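Venla Valtonen, ou l'art de ne rien repasser

Elle a cousu pendant des années pour les autres avant d'ouvrir son atelier de retouches, rue des Tanneurs, sous l'enseigne Usero. Je l'ai rencontrée un mercredi, entre deux essayages, et nous devions parler une petite heure. Il faisait nuit quand je suis repartie.
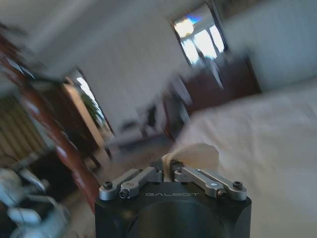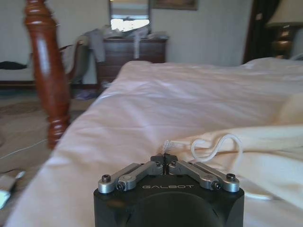
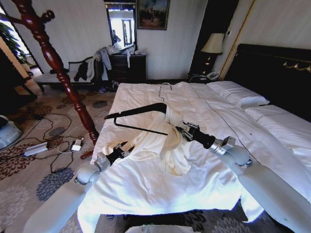 Venla Valtonen est arrivée de Finlande avec une valise, une machine à coudre prêtée par sa tante et la conviction, dit-elle en riant, « que les Français savaient tous s'habiller ». Elle a vite déchanté, mais avec tendresse. Ce qui l'a frappée dans les armoires de ses premières clientes, c'était l'état des belles choses : des robes tassées, des manteaux pendus par une seule épaule, des vestes oubliées sous leur housse. Prenez un chemisier crème à l'aspect soyeux, comme celui qu'on voit chiffonné en travers du lit, à moitié sur son cintre. « Un vêtement comme ça, on le jette sur le lit le soir en se disant qu'on s'en occupera demain, je le fais aussi, ne l'écrivez pas ! Et puis demain, on sort le fer trop chaud, et c'est là que les malheurs commencent. » Elle me montre sur une chute de soie une auréole luisante, large comme une pièce, qu'elle garde dans un tiroir pour convaincre les sceptiques.

Car elle repasse très peu. La vapeur, oui, de loin, et sur l'envers. Pour le reste, elle s'en remet à la patience et à la salle de bains. « Ma grand-mère suspendait ses blouses près du sauna, pas dedans, à côté, dans la petite pièce où on se déshabille. Le lendemain elles étaient comme neuves. Ici je n'ai pas de sauna, alors je prends une douche un peu longue et j'accroche la blouse à la porte. »

Nous en venons aux réparations, son vrai sujet, celui pour lequel elle pousse les tasses et dégage toute la table. Il y a là un pantalon de velours dont le fond a été repris 2 fois, et une robe de cocktail de 1000 euros que sa propriétaire n'a jamais osé raccourcir. La robe l'intimide moins que le pantalon. « La robe, si je me trompe, je peux découdre. Le velours, il se souvient de tout. »

Elle a appris auprès de Zerrin Işık, une tailleuse aujourd'hui à la retraite, chez qui elle a passé ses premiers hivers à défaire des ourlets. Défaire, toujours défaire. « Zerrin disait que je n'aurais pas d'aiguille tant que je ne saurais pas ouvrir une couture sans abîmer le tissu. J'étais vexée, mais vexée ! J'en ai pleuré dans le bus. » Elle a eu son aiguille en octobre, et elle s'en sert toujours.

Je lui demande si le métier nourrit son monde. Elle hésite, ressert du café. Un ourlet simple est à 2 euros de plus que l'an dernier, ce qui lui a valu quelques soupirs, et une doublure complète peut monter à 60. Beaucoup de gens renoncent en entendant le prix, puis reviennent la semaine suivante avec le même manteau sur le bras. Elle ne leur en veut pas, elle les attend presque.

Quand je me lève enfin, elle examine mon écharpe, tire délicatement sur un fil, fronce les sourcils. « Celle-là, vous me la laissez. Vous repasserez samedi. »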